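12th December - open day, bin cell

Up at ten past six to warm the arm, which does not need warming. I do. Coffee from the Nindmont machine downstairs, the one that charges you and then thinks about it.

Visitors due in two lots, the first at nine thirty and the second after lunch. The Stumis people were in the first lot, along with a group from Norðdahl who had driven through the night and looked it. The second lot was mostly families and two retired fitters who knew more about our bearings than we do.

Setup as per the September runs except where noted. Grey metal bin on the bench, six blocks, three green and three reddish-brown. Colour has no bearing on the grasp but visitors like to call one, so we kept the mix. Spring clamp on the top left corner of the bin stays on. I know it looks like something left behind by a plumber. Leave it. Somebody tidied it away in September and we spent an afternoon wondering why the numbers had gone off.

Software is the Era build from last week, not the one from Monday's email thread that everybody says they're running. Checked the version string twice. Speed turned down to 33 percent for the public. At full speed people step back, and at 33 they lean in, so I'm not sure what we gained on the safety side. Put tape on the floor. Tape was treated as a suggestion.

First lot: talked for too long. Had planned four minutes on why picking from clutter is harder than picking from a tray, and at minute eleven a man from Stumis asked if it was going to do anything. Fair. Pressed go.

Ran 19 picks in front of them, tipping the blocks back in by hand whenever it got down to one. Two misses, both on a block lying tight against the base of the sloped panel. Same failure as always. The finger on that side wants room it hasn't got, the planner knows it hasn't got it, and it goes in anyway with what I can only call optimism. After the second miss one of the Norðdahl lot said "oh, bless it", and I've had worse reviews from funders.

The pair case went better than I'd feared. When two blocks end up side by side the gripper used to grab both or neither. With the new approach angle it comes straight down over them and picks one to commit to.
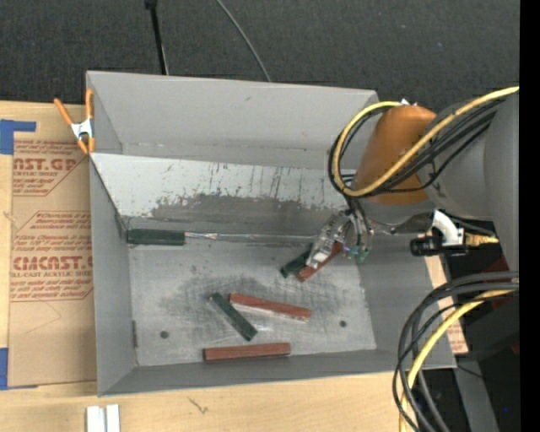
Gripper over the side-by-side pair, other four waiting their turn.

Questions from the first lot, for the FAQ sheet we keep saying we'll write:

Does it know what colour they are? It does. It doesn't care.

Why is the bin so scratched? Because we've been at this a while. One of the kids later in the day asked whether the robot was "allowed" to scratch it, and I said it had never asked.

What does it cost? Referred to the brochure. The brochure doesn't say either.

Could it sort recycling? Every open day, without fail. I said maybe and wrote it on the whiteboard under the three other maybes.

Lunch was sandwiches. The vegetarian ones went first, eaten entirely by people who had not ordered them.

Second lot: shorter talk, button pressed at minute two. Lesson learned, at least until next year. Let the children call the block. This worked well for green and less well when a small boy called "purple" and held firm. Went for a reddish-brown one and hoped. He was not fooled.

The retired fitters wanted to know about the cable routing over the wrist and I had to admit that the yellow one goes where it goes. Their view was that the loop will catch on something before winter's out, and that it would be a shame to find out with an audience. Agreed to look at shortening it. One of them drew me a sketch of a bracket on the back of a parking receipt and it's better than ours. Taped into the back of this book.

One stop at twenty to three. Someone leaned on the bench to get a photo, the bench moved a touch, and everything after that was landing slightly to one side. Paused, told a story about forklifts, re-ran the calibration while telling it. Calibration takes 110 seconds. The forklift story takes ninety, so there was a bit of humming.

Total for the day went up on the counter as 2,729, which is picks since the last reset and not picks today. I explained this to the first lot. By the second lot I'd stopped correcting people, and one gentleman shook my hand over it.

To do:
Shorten the yellow loop or at least tie it down. Use the receipt bracket.
Brown-papered acrylic sheet is still lying on the bench beside the bin. Either cut it or put it back in the rack. It has been "for the guard" for weeks.
Bolt the bench to something.
Planner: penalise grasps hard up against the panel. Properly this time, no fudge factor.
Reset the counter, or relabel it so that it's telling the truth.
Ask Nindmont for the hall heating to be on before eight next time.
Return the extra chairs to Stumis. They brought their own and then left without them.

Bin and bench left as they are. Arm parked, cell locked, key in the usual mug.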